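Build 2553

The tester loaded Build 2553 at the start of the shift and walked the character out of the Okoth gate. The ticket was short. A guard in the third district of Sternholm, the port city in the new expansion, was reported to leave his post. Severity: low. Steps to reproduce: wait.

She waited. The guard stood by the customs house with his lantern. His patrol route had 22 nodes, and the debug overlay drew them as a thin green line along the harbour wall. At node 15 he stopped. The line continued and he did not follow it. He turned to face the water and stayed there until the in-game clock reached dawn, when his schedule reset and he returned to node one.

She logged it and ran it again. The result was the same. She checked the collision mesh at node 15 and found nothing in it. She checked the path file, then the dialogue table, which held one line for him: "Move along." No trigger was attached to the water.

The change history was more useful. The route had been written in December by a designer at Birkex, the first studio, before the contract passed to Vilus. In that version a ship came in at night. The guard was to stop, watch it dock and call out to the crew. The ship had been removed to save memory. The instruction to watch for it had been left in a separate file — an old one, with no owner listed — and the game still read it.
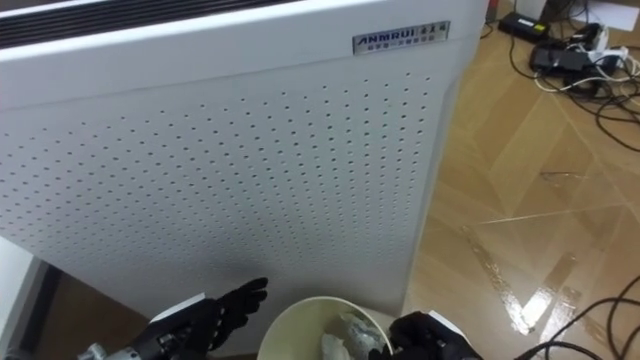

The fix was one line. She wrote it, compiled a local copy and loaded the save from the gate. The guard passed node 15 without slowing, went on along the wall, turned at the crane and came back. She let him complete 3 circuits. The frame rate was stable. The lantern lit the correct stones.

She opened the ticket to attach the change. The field for player impact was still blank, and the form would not close without an entry. She typed "none", deleted it, and loaded the unmodified build in the second window.

It was night in both copies of Sternholm. In one the guard was walking. In the other he had reached the place and turned round, and she moved the character up beside him and faced it the same way. The harbour was flat and dark. She left the controller on the desk until the clock reached dawn, then set the ticket to "as designed" and took the next one from the queue.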